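Te Moana Recreation Center: Progress Report to the Fullska Fund

Prepared by Bello Danladi, project manager
Report 3, covering work through Sat 22 July

Status

The building is closed in. The roof membrane over the gym was finished and passed inspection, and the temporary tarps on the east side have come down. Interior framing is done on the ground floor and partly done upstairs. The contractor, Traveck, is working a five-day week with a Saturday crew for exterior concrete.

We are behind the schedule given in Report 2. The delay comes from the electrical service, described below. We still plan to open the gym and the outdoor courts in November. The upstairs rooms will open later, and I can't give you a firm date for them yet.

Site and utilities

The storm drain along the north property line was replaced in full. The original plan was to reuse the old pipe, but the camera inspection showed roots and two collapsed joints near the street. The city engineer asked us to replace the whole run and we agreed. The cost came out of contingency.

Water and sewer connections are complete. Gas was dropped from the project after the change to heat pumps, which your office approved in the spring.

Electrical service is the main problem. The transformer pad was poured to the drawing we had been given, and the utility then issued a revised drawing with a different conduit layout. The pad had to be cut and partly repoured. The utility has since signed off on it, but we lost our place in the installation queue and are waiting for a new date. Until permanent power is on, the gym floor cannot go in, as the flooring supplier requires the room to be held at a steady temperature and humidity before delivery. Traveck priced a generator and dehumidifiers as a stopgap. I have asked for a second price before deciding.

Gym

The gym will have one full court with two cross courts for youth play. Bleacher seating was redesigned to a pull-out system on one side only. This gives us a wider walkway at the entrance end and solves the access problem raised by the fire marshal in his plan review. Backboards and the divider curtain are on site and in storage. The scoreboard has been ordered from Fomow and the deposit is paid.

Wall padding was left out of the original bid by mistake. Traveck and I disagree about who carries that cost. The bid documents show the padding on the elevations but leave it out of the equipment list. The architect has been asked for a written opinion, and I will send it to you when I have it.

Outdoor courts and field

Base course is down for the tennis and basketball courts. Asphalt is scheduled after the drain trench has settled and been tested again for compaction. The first test on the trench failed at one location beside the parking lot. That section was dug out, refilled and rolled.

The practice field has been graded and the irrigation main is in. We will seed in early fall. The field should not be used before the following spring, and the youth soccer league has been told this in writing so that they can keep their current arrangement with the school district for one more season.
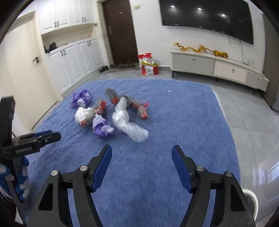

The walking path was extended to connect with the sidewalk on the south side. It now measures 1300 feet from the parking lot back to the parking lot. The extra length was requested at the public meeting by residents of the senior apartments, and the cost was small while the grading equipment was already on site.

Budget

Spending is within the approved total. Contingency is lower than I would like at this stage. The storm drain and the transformer pad account for most of what has been used. We are seeking repayment from the utility for the pad, on the grounds that the first drawing carried its approval stamp. I have not counted on that money in any forecast.

Invoices for this period are attached separately. Please note that invoice 1438, from the paving subcontractor, was submitted twice. The second copy has been voided and should not be matched to a payment.

We have drawn the second installment of your grant in full. The third installment is tied to completion of the gym floor. Given the power delay, I am asking whether part of it could be released when the permanent service is energized, with the rest held until the floor is accepted. This would help us pay for the court surfacing without borrowing from the city's parks account. A formal request is in the cover letter.

Community use and programs

The parks department has started taking expressions of interest for gym time. The volleyball club, the after-school program and the adult basketball league have all asked for weekday evenings, and there are not enough evening hours to meet every request. A draft allocation policy goes to the parks board at its next meeting. As required by your grant agreement, the draft sets aside hours for free youth use before any paid rental is booked.

Two part-time positions, a front desk lead and a program assistant, have been approved by the city and will be advertised once the opening date is set.

Safety

There was one reportable injury in the period, a cut hand that needed stitches. The worker returned the next day. Fencing along the school side was moved out 7 feet after the principal raised concerns about students walking close to the concrete trucks.

Next period

Work planned before the next report includes court asphalt and surfacing, completion of upstairs framing, rough-in inspections on the ground floor, and exterior painting. Transformer installation depends on the utility. I will email your office as soon as we have a date, and a revised schedule will follow within a week of that.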